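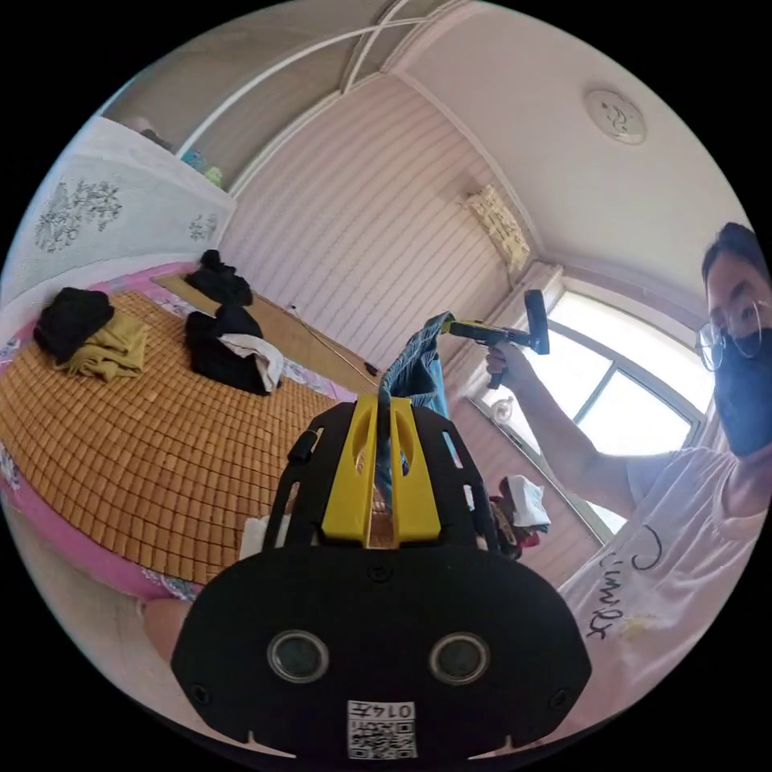
Anlage 1: Bett mit Bambusmatte und Wäschestapeln, Zimmer am Fenster

Ticket 726 – Bambusmatte verrutscht beim Wäschesortieren
Gemeldet: 14.05.18, Asuka Ogura
Objekt: Haus Sirnititz
Status: in Arbeit

Fehlerbild: Matte wandert auf dem Laken Richtung Bettkante, sobald Stapel umgelegt werden. Auftreten seit Februar.

Geprüft: Laken neu gespannt – keine Änderung. Schwarze Kleidung auf mehrere Stapel verteilt, Verrutschen geringer.

Nächster Schritt: Antirutschunterlage Borkgate, Breite 100 cm, Länge 194 cm, bestellen.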